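Filed under: Robots, Bench Notes, Things That Broke

So the left hand let go again, and this time I know why, and I am so happy about it I had to write it up before dinner!

Quick catch-up for anyone who missed the April posts. We've been teaching our two-armed setup (we call it Clillel, long story) to sort snacks into steel bowls. Pick up a thing, put it in a bowl, slide the bowl over, repeat. The right hand has been a dream. The left hand would take hold of a bowl by the rim, hang on nicely for a bit, and then open all its fingers at once. No warning, no error on the screen. If the arm was moving, the bowl went flying, and steel bowls on tile are LOUD.

My first guess was the fingers. Cherry Mae and I swapped the tendons on two of them and lost a whole afternoon to it, and the hand dropped a bowl 4 minutes after we powered back up. Then I blamed the grip settings, so I turned the force up, which gave us a slightly bent bowl and the same drop. Manolis kept saying "cable" from across the room and I kept ignoring him. Sorry, Manolis.

It was the cable. The one for the left hand hangs in a loop under the forearm, and when the wrist rolled inward past a certain point the loop pulled on the connector just enough to break contact for a moment. The hand lost its signal, restarted, and went to its startup pose. Guess what the startup pose is? Fingers wide open. The restart was so quick that the logger never noticed. I only caught it when Kristine wiggled the plug by hand with the arm locked and the fingers popped open right in front of us. We both screamed a little.
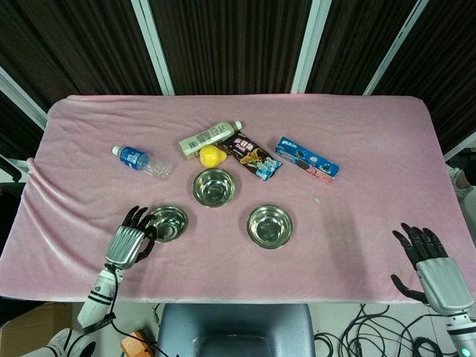 The part that bugs me is the startup pose. A loose plug is a loose plug, you fix it and move on, but a hand that opens every time it loses its signal is a bad idea if it's ever holding something heavier than a bowl. Ariel rewrote that bit last night so the hand now stays where it is after a restart and waits for one of us to release it. We also added a clamp to take the pull off the connector, and the arm stops if the hand goes quiet, even briefly.

I'm going to run 1,000 wrist rolls with a bowl in the grip before I call it fixed. Cherry Mae wants to swap in the bent bowl for the last stretch, and I've said yes. Numbers in the next post!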